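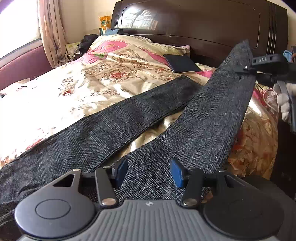
In-ho Ma wrote in to ask whether trousers can be done on a bed, or whether the Clurneo hand-held grippers need a hard table. A bed is fine. Follow the steps below, and keep the cover as smooth as you can.

4.2 Setting up for trousers

1. Charge both grippers and switch them on. Wait for the status light on each to stop blinking.

2. Start a new task in the Wanddale app and choose Garments, then Trousers. Enter code 2212 if the app asks for the pairing number.

3. Lay the trousers across the bed. Hold one gripper in each hand, with the finger pads facing the cloth.

4. Close the pads on a cuff or on the waistband. Pull slowly – fast pulls blur the recording.

Note: Thin cloth needs a light squeeze. Set grip force to 82 in the app before you begin.

5. Open the pads fully before you move to the next hold. 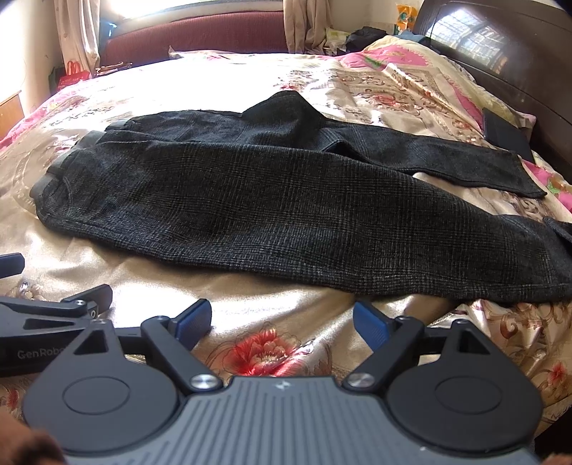
6. Fold one leg over the other, then bring the cuffs up to the waist. Press Stop when both grippers are clear of the cloth.

Caution: Keep zippers and metal buttons away from the pads. Replace a torn pad before the next session.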